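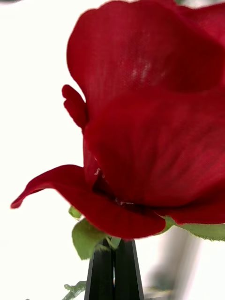
Home Essays Letters Archive About

In praise of the small shop on the corner

Last updated: September

My mother bought flowers every week of her married life, and she never once bought them from a supermarket. I don't say that to make her sound grand, because she wasn't. She bought the cheapest bunch Sithole's had in the bucket by the door, and some weeks that meant carnations and some weeks it meant a bit of greenery and a good deal of hope. But she liked to be asked how her knee was, and old Mrs Sithole always asked.

I've been thinking about this since I heard that the parade of shops at the bottom of Guswood Road is to be let as a single unit. There are five of them at present, if you count the key cutter, and I do. The plan is for one large convenience store with a cash machine and a coffee counter, and I'm told by people who know about these things that it will be very handy. I expect it will. I shall probably use the cash machine myself.

All the same, I can't help feeling that something is being given away cheaply. When I moved to Valedel I knew not a soul, and I was too shy to join anything. What I did have was a list of errands, and it was the errands that saved me. I took my boots to be heeled. I bought a lampshade I didn't much care for. I went in for one onion - one! - and came out having heard the whole story of Lerato Cele's sister's wedding, which had been moved twice and rained on both times. Lerato ran the greengrocer's then, and she had a way of weighing things slowly if she thought you could do with the company.

You can't put that in a planning statement, I know. I went along to the library and read the one for this scheme, all 50 pages of it, with a cup of tea going cold beside me. It mentions "footfall" a great deal. It says the new store will have 356 square metres of floor, and that the car park at Farnach Lane is already used by more than 2985 vehicles in a month. I dare say somebody stood out there with a clipboard and got it right. There was a paragraph headed Community, and it was about benches.

Now, I am fond of a bench. But a bench asks you to sit and wait for company to turn up, and plenty of us are no good at that. A shop gives you an excuse. You have come in for string, and there you are, talking.

My friend Szymon Zalewska thinks I'm being sentimental, and he has told me so over a number of lunches. He points out that the old ironmonger was rude to everyone under forty, that the greengrocer's closed at one o'clock just when working people might have wanted it, and that half the parade has been hard up for years. He is quite right about the ironmonger. He also does his whole weekly shop on his telephone, and then rings me on the same telephone to say he hasn't spoken to anybody since breakfast, so I take his views with a pinch of salt.

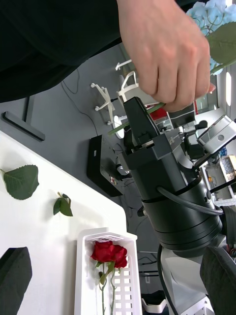
A flower stem, and a hand around it.

What would I do, then, if it were up to me? I'd ask the owners to keep two of the five units small, at a rent a person could pay out of selling buttons or bread. Other towns have managed it. I'd let the shops put their buckets and crates out on the pavement again, which they were told off for a few years ago, and I'd have the street lamp outside the key cutter's mended while we were at it, as it has been flickering since before Easter.

And I'd ask all of us who sigh over the parade to go and spend some money in it. I include myself. I bought my last lot of candles in a retail park, and I felt my mother's eye on me all the way home on the bus.

Letters on this subject are welcome, including cross ones.

Contact us | Copyright the author | Back to top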